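Kalotham Community Kitchen – June walk-through
Checked by Robel Gidey, 3 pm

Fire blanket: OK. Hung by the door, easy to grab!
Extinguisher: OK. Gauge in the green, tag current.
Hand sink: OK. Water hit 100 degrees F fast – great fix, Fasil!
Counters: OK. No chips or cracks found, and the seams are holding up beautifully.

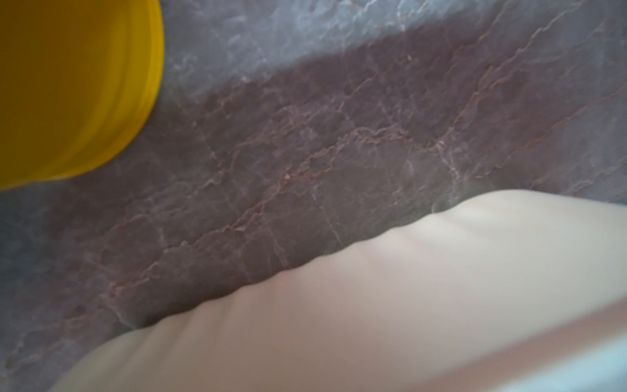

Counter check, yellow item on the marble surface.

Fridge log: FIX. Two entries missing. Please fill in by 14:30.
Back exit: OK. Clear all the way out, love it.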